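The robot arrived in July, and by lunch it had a name, which was more than I got in my first week at Stesholm.

The name is Lougher. I don't know why. Trefor Beddoe in receiving said it looked like a Lougher, and people nodded as if they had all known a Lougher once. The company that sells them is called Bitoron, and their paperwork calls it an "assisted sorting cell," but you can't yell that across a packing room.

For anyone new to this blog: we pack wooden and plastic learning toys for preschools and a few stubborn grandparents. A kit called the Jimidari is most of our business. It's a box of small shapes in four colors, and every box has to have the right shapes in the right colors, or a four-year-old somewhere will notice and her father will write to us. I have read those letters. I have answered those letters. For the past six years I have also been the person picking out the shapes, along with 12 others, at a long bench under lights that make everybody look recently ill.

So that's 13 of us, and then Lougher.

The meeting about it was held at 7 in the morning, with muffins, and muffins have never once come before good news in my working life. We were told that nobody was losing their job. We were told the robot would take "the repetitive part." Nhi Đoàn, who has sat next to me for four of those six years, leaned over and asked what the other part was. I thought about it through the whole slide show. There's the part where you tape the box, I guess. There's the part where you complain about the tape.

What I hadn't figured on was that somebody has to teach the thing, or at least babysit it while it learns, and that the somebody would be me. I was picked on the grounds that I "know the shapes." I do know the shapes. I could tell a heart from a star in a dark closet, wearing mittens. It has never come up at a party.

So mornings I'm now at the practice table, off the line. I put blocks out, Lougher goes after them, and I write down what went wrong in a spreadsheet with a column called "Outcome" and a column called "Notes." Management reads Outcome. Notes is where I live.
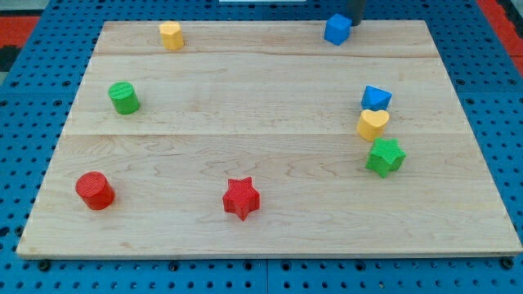 The trick, if you can call it that, is to be messy in a useful way. My first day I lined everything up like silverware, since that's what six years on a bench does to you, and the technician from Bitoron very politely asked me to stop. Real shapes come out of a bin any way they please. So I've been learning to drop things badly. I'm being paid slightly more than before to be worse at my job, and I try not to look at that too closely.

My log has 1,074 attempts in it so far. I got oddly attached somewhere in the hundreds. The cylinders it picked up early on, no fuss. Stars were a long sulk. It would come down over a star, think about it, close on one point and lift nothing at all, and I would hear myself say "almost, bud" to a piece of equipment that costs more than my house. Trefor heard me too. He has brought it up every day since.

The line itself has changed less than I expected and in odder places. We used to pack roughly 1,000 kits on a good shift. The target on the whiteboard is now 1,517, a number so exact that I assume someone was proud of it. Nhi has moved to checking, so she opens finished boxes and looks for mistakes, and she says the hours go slower now. When you're picking, your hands are busy and you can talk. When you're checking, you have to pay attention, and there goes the conversation. She used to tell me the entire plot of whatever she'd watched the night before, with voices. I'm three seasons behind on a show I have never seen.

That part wasn't on the slides. I don't think anyone was hiding it - I just don't think it had a column.

On the other side of the ledger, my wrist has stopped hurting. I'd worn a brace at night so long that I'd quit mentioning it to the doctor, and last week I found it behind the nightstand and couldn't remember when I'd taken it off. Two of the older pickers say the same about their shoulders. I don't know what to do with that. I had a good grudge going.

Afternoons I'm back at the bench, where there are fewer chairs now and the radio is easier to hear. Trefor wants to put a hat on Lougher for the holidays. I told him he'd have to ask the technician, and he has already bought the hat.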